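Taking apart an old Dell desktop tower this month and putting it back together. Posting as I go. 1/13

The plan: clean it, check the memory and the processor, and pass it on through Wunwood, the reuse shop down the road. They take desktops as long as they boot and the case closes. 2/13

It came in a lot of 5 from an office clearance. The hour meter in the drive's own health report says 3,774 hours, so it was not worked very hard. I have seen machines from front desks with ten times that. 3/13

Side panel off first, tower lying flat. I like to do everything with the case on its side. Screws stay where you drop them and you aren't pushing parts sideways into a vertical board. 4/13

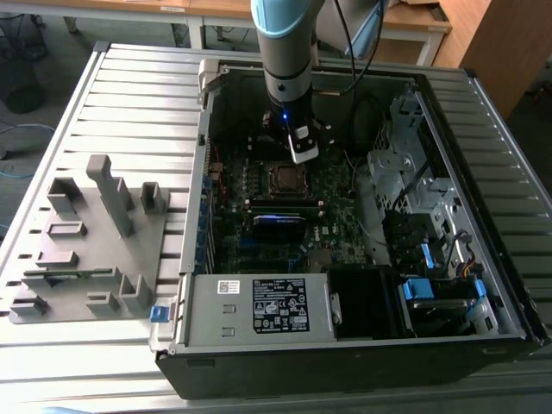 Dell used blue on the bits you are supposed to grab: drive handles, slot tabs, the release tab by the power supply. If you have never opened one before, start with the blue. It saves a lot of hunting for a screwdriver you don't need. 5/13

Memory. Push the clips at the ends of the slot outward and the module lifts. Don't rock it. When it goes back in, line up the notch before you press, then press one end and then the other until each clip closes. 6/13

The processor is the part people worry about. Lift the lever, open the metal frame, pick the chip straight up by its edges. Before it goes back down, find the corner mark on the chip and match it to the socket. It should drop in under its own weight. If you have to push, stop and look again. 7/13
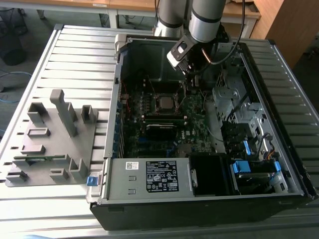

Old thermal paste comes off with isopropyl alcohol and a coffee filter. Paper towels leave lint. I used the last of a tube of Clirkum paste for the new layer. A blob the size of a small pea is enough for a chip like this. 8/13

Dust next. Most of it sits where the air comes in and between heatsink fins. Short bursts of air, and hold the fan blades still with a finger while you do it. I also wiped down the inside of the case with a dry brush. Twenty minutes, maybe. 9/13

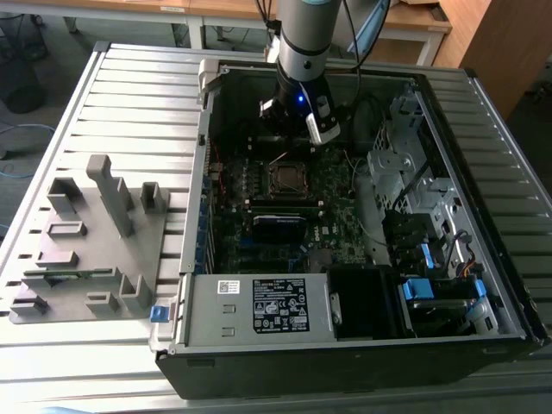
Cables are what slow me down on these. The drive cage has power and data leads going past it, and if you route them wrong the side panel bows out and won't latch. Take a photo with your phone before you unplug anything. I skipped that once and spent an evening on it. 10/13

The power supply stays in unless it fails. I checked this one with a cheap tester from Henao and all the rails were within range. Please don't open the supply itself. There is nothing in there you need. 11/13

Last step before the panel goes on is to look for anything left loose. Screws, a clip, the little plastic cap from the new drive cable. Tilt the case a bit and listen. 12/13

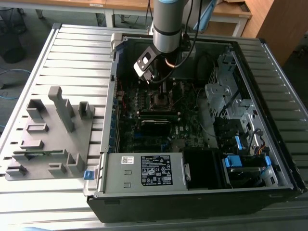 Prokutetti replied that the coin cell should go on the list too, as most towers this old lose their clock settings every time they are unplugged, and a fresh battery costs less than a coffee.

Good point, adding it. CR2032, flat side with the writing facing up. After you swap it, go into setup and put the time and date right before you install anything, or the updates will throw certificate errors. The next tower from the lot gets the same treatment, and I'll start a new thread when it's on the bench. 13/13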